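Friday, by the author

3.2 Foam inserts and the return of small parts

Boxed game sets at the Grisotlow lending room come back in two states. Either each part is in its own place, or everything has been put wherever it fit. We looked at 875 returns and compared cases that have cut foam inserts with cases that have one open tray.

The poker set in Figure 6 is of the first type. It is a hard-shell case with a black foam insert divided into compartments. Chips lie on their sides in stacks, and two decks of cards, each with an "ALL IN" button on top, have compartments in the middle of the insert. The dice share a compartment with the longer chip stacks — they have no slot of their own.

Borrowers at the Gruneck branch put chips back by color without being told to. Dice were the part most often misplaced, in some 100 returns, and buttons came second. Adding a printed card to the lid made little difference at either branch. Checking a divided case took staff 10 seconds on average; open trays took much longer and were often passed unchecked late on a Friday.

Figure 6. Poker set in a case with a divided foam insert.

Comments (2)

Kovwood: Did you count cases where a whole deck was missing?

Purba: We use the same kind of case and lose dice all the time. A small pouch helped.

Contact | Copyright Grisotlow Lending Room | Back to top
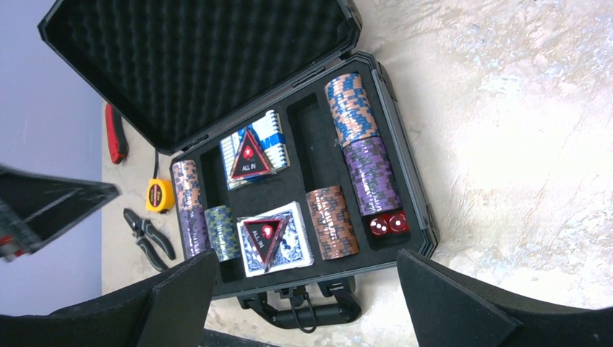
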